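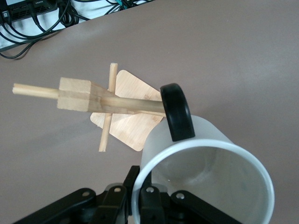
The Mug in the Back of the Cabinet

Why do companies keep giving us things we didn't ask for, and does any of it work?

November 2019

Open the cabinet over the coffee maker in almost any office and you will find the same collection. There are the mugs people brought from home, which get used, and then there are the others. A bank that merged out of existence. A software conference in a city half the staff couldn't find on a map. A 5K. A dental plan. Somebody paid for every one of them, and somebody, at some point, signed off on the idea that a drinking vessel would change how you felt about dental coverage.

The promotional products business has a good story to tell about itself. A billboard is gone in a second, the story goes, and a web ad is gone faster than that, but a mug stays. It sits on the desk. It is seen every morning by its owner and by everyone who walks past. Divide the price of the mug by all those glances and you get a number so small that any other kind of advertising looks like a waste.

I have heard this story from four different sales reps in the past year and I would like to believe it. My trouble is with the glances.

Take the figure I was shown by Vultico, a supplier that fills orders for trade shows and new-hire kits. Its sales deck says 81 percent of people who receive a branded mug keep it for more than a year. I asked how the number was reached. It came from a survey of customers, I was told, and the customers were the companies that had bought the mugs. In other words, the people who spent the money were asked whether the money had been well spent, and most of them thought so. As for the people who took the mugs home, they weren't in the survey.

Even if the number is right, look at what it measures. Keeping a thing is easy. I have kept a fondue set through three moves. A mug that has been in the back of a cabinet since the last administration has been kept, technically, and by the arithmetic of the sales deck it is piling up impressions back there in the dark.

Oltomo, which sells a rival catalog, has a more careful pitch. Its people talk about "quality over quantity" and will tell you freely that cheap giveaways end up in the trash. Their answer is a more expensive giveaway. The catalog I picked up in September had 34 pages of drinkware, sorted by what was called feeling: calm, bold, rooted, bright. The rooted mugs were brown. The price at the top end was $17 a piece before the logo went on, and at that price, I was told, the recipient "gets the message that they matter."

Maybe. I can think of other ways to tell an employee that they matter, and a few of them show up on a pay stub.

What does the research say? Less than you would hope. There is a well-known finding in behavioral economics that people put a higher value on a mug once it has been handed to them, and the industry loves it. But the studies are about what someone would accept to part with the mug. They don't show that the owner goes on to open an account with whoever's name is on the side. Those are separate questions, and the second one is the one being billed for.

I also went looking for a company that had stopped. It took a while, because this is a habit few firms think about long enough to quit. Salazar, a regional chain of tire shops, used to give every customer a travel cup with a set of four. Two years ago it quit ordering them. I asked what had happened to repeat business. The answer was that they hadn't noticed any change, and also that they hadn't really been tracking it before, so there wasn't much to compare. I found that more useful than the deck, although it proves no more than the deck does. A company bought cups for years without knowing if they helped, and then it stopped without knowing if that hurt.

The newest turn is the "conscious" giveaway. Puvasora, a brand that sells only to other brands, promises drinkware that "closes the loop," and its website has a lot of moss on it. When I asked which loop, I was pointed to a take-back program. Recipients can mail the mug back when they are done with it, at their own expense. I asked how many had come back so far. The company said the program was still young.

I don't want to be a scold about this. Some free mugs are good mugs. I drink out of one most mornings, and it has a deep handle and a thick lip and it holds the heat. I had to go and look at it just now to remember whose it was. It belongs to a title insurance company. I have never bought title insurance from them, and when we bought our house I didn't think of them once, though the mug was on the table the whole time we were signing papers.

The reps would say that's one person. They're right, and I'd be glad to see the numbers on everybody else, gathered by someone who isn't selling drinkware. I have asked for them. In the meantime the order forms for the holidays have gone out, and our own office manager tells me the minimum is over 2 cases.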